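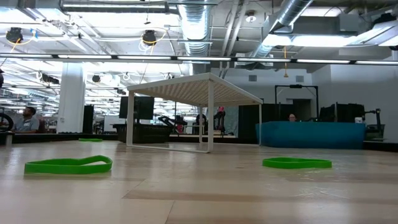
Arms on a shared bench

Nadiia Levchenko wanted a machine that could put things away. She had no particular factory in mind and no plan to sell it. She had a long wooden table in a shared workshop, the use of it most evenings from seven, and a drawer of motors left over from an earlier project called Druneo, a camera slider that never ran quietly enough to be any use.

The new project is called Allero. It is an arm with a black two-fingered gripper and a small camera at the wrist, and its job is to pick small packaged goods off a table and put them in a bin, or take them out of the bin and put them back on the table. She has been working on it for 14 months with Zlata Hordiienko, who does the wiring and most of the software. Both have day jobs. Levchenko repairs lifts, and Hordiienko works in the accounts office of a tile importer.

The workshop is Macedo, a members' space on the edge of Rusuvton. The ceiling is open, painted white, with silver ducting, and the strip lights are bright enough that members who do fine soldering rarely bother with a lamp. Anyone can book a table. Machines can stay out between sessions if they are labelled and the power is off at the wall.

The first arm was made from plywood. Levchenko cut the links on the workshop's router and bolted them together with plain steel bearings in the joints. It looked fine standing still. When the shoulder turned, the whole arm twisted along its length and the tip arrived a finger's width from where it had been told to go. She stiffened it with aluminium angle, which made it too heavy for the elbow motor, and then she fitted a bigger elbow motor, which made it too heavy for the shoulder.

"I did that for most of a winter," she says. "Each fix was sensible on its own. I should have put all the weights in a table at the start and looked at the bottom line."

The table of weights came in April, and Hordiienko made it. It lists every bolt. From it they set a limit for what the arm should carry, up to 400 grams, and worked back from there to the motors. Anything heavier goes in by hand. The plywood arm was taken apart that month and its bearings went into the present one.

The gripper took longer than the arm. Their early versions had curved fingers with rubber pads, copied from the sort of hand you see in films. Curved fingers are good at holding a ball. They are poor at holding a box that is standing close to the side of a bin, where there is hardly room to get anything in behind it. Levchenko changed to long, flat, straight fingers, and made the middle housing narrow towards the front so that it would not foul the corner of whatever the arm was reaching into.

There is a cost to this. A flat finger on a soft packet presses in the middle and lets the ends swing. With a bag of rice or a pair of socks the arm often picks the thing up at an angle and has to put it down and try again. They have decided to live with that for now and to stay with goods in card and film.

Most of the test goods came from a stationer's and a corner shop. Hordiienko chose them to be awkward in different ways: plain card boxes, packets with a cellophane wrap, small things that roll. They have been dropped a great many times. The ones in card go soft at the corners after a few weeks and have to be replaced, and the software notices the difference before the people do, as a crushed corner changes the outline it is looking for.

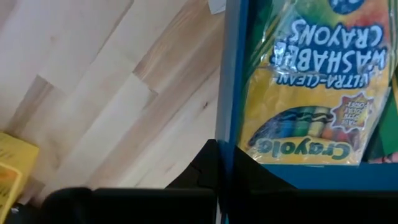 Shiny wrapping has been the main nuisance. Under the strip lights a wrapped packet of crayons throws back white patches that sit right over the lettering, and they move when the camera moves. An early version of the software looked for strong colours and straight edges. It was happy with a matt yellow box on the wood and hopeless with anything glossy. It would find the edge of a reflection, decide that was the side of the packet, and close the fingers on nothing.

Hordiienko tried a polarising filter first, which helped with some angles and made others worse. She tried turning off the lights over the table, which annoyed everyone else. What worked in the end was slower. The arm now stops short of the packet, takes one picture, shifts sideways a little, takes another, and throws out any edge that has moved more than it ought to. A printed edge stays where it is on the packet. A reflection slides.

"It adds a pause to every pick," she says. "People watching think it has crashed. I have stopped telling them it hasn't."

The other thing the wrist camera sees a lot of is the gripper itself. The fingers fill the bottom of every picture, black and out of focus. At first they masked that part off and ignored it. Later Hordiienko found the fingers were useful to have in view, as the software could check how far open they were without trusting the motor's own reading. The motor's reading drifts through a long session. The picture does not.

She matched the two readings over several evenings and wrote the results in pencil on the wall chart that Macedo keeps for booking tables, which is where most of the project's notes still live. The rest are in a school exercise book with a cracked spine.

The bins are ordinary storage bins. The blue ones turned out to be the easiest for the software, as so few of the goods are that shade all over, and a blue lip against pale boards is a clean line to measure from. Before each session the arm moves over to the bin, finds the lip, and works out where the rest of the bin must be. If someone has nudged it during the day, the arm corrects for that. If someone has swapped it for a different size, it does not, and there is a dent in the table from the evening they learned this.

The table is a good one, made of pale boards in strips of slightly different colour, and it was not made with robots in mind. The seams bothered the first software, which took them for the edges of very long thin objects. Members suggested a grey cloth. Levchenko refused the cloth on the grounds that a kitchen worktop has seams too, and if the arm could only work on a grey cloth it would not be much good in a kitchen. Hordiienko spent three weeks on the seams. She is still a little sore about the cloth.

Safety at Macedo is left largely to the members, with a few rules on a sheet by the door. Moving machines need a stop button within reach of the person running them, and another within reach of anyone else. Allero's buttons are wired in a loop so that a broken wire stops the arm just as a pressed button does. The arm also runs slowly. Its top speed is set in the motor controllers, where the main program cannot change it, and it takes a separate cable and a deliberate effort to raise it. Levchenko brought that habit with her from lifts.

She brought another one too. Every cable that bends is listed with the date it was fitted, and is changed on a schedule whether or not it looks worn. The wrist cable is the worst, as it bends in two directions at once. They had one fail inside its sleeve with no mark on the outside, and for two evenings the camera dropped out whenever the arm reached left. They rewrote part of the software before they thought to bend the cable by hand.

The cost is hard to give. Neither of them kept receipts in the first months, and a good deal was swapped. The gripper housing was printed by a fellow member in return for Hordiienko sorting out his tax return. The power supply came out of a scrapped sign. Levchenko will say that the motors were the largest part of it and that buying them second time round, after the table of weights, was cheaper than buying them the first time.

Macedo runs an open evening every so often, and at the last one 18 people put their names down to try the arm. They were given the controls and asked to put a packet in the bin. Children were better at it than adults, mainly as they were willing to go slowly. One man who drives a forklift got it in on his first go and then could not do it again. Hordiienko saved the recordings and has used some of them as starting points for the arm's own movements, cutting out the hesitations but leaving the approach as it was.

What it can do at present is fairly modest. Given a card box lying clear on the table, it will nearly always pick it up and set it down where it should. Given a wrapped packet standing in a bin with another one behind it, it is much less sure. It can find the front packet. It has trouble telling where that one stops and the next begins, and sometimes it takes hold of both.

Levchenko has drawn a thinner finger for this, with a step at the tip. She has cut one in acetal and is waiting for an evening on the lathe to make the pin it turns on. Hordiienko would prefer to try nudging the front packet sideways first and seeing what moves with it, which needs no new parts. They have agreed to try hers while the lathe is booked up.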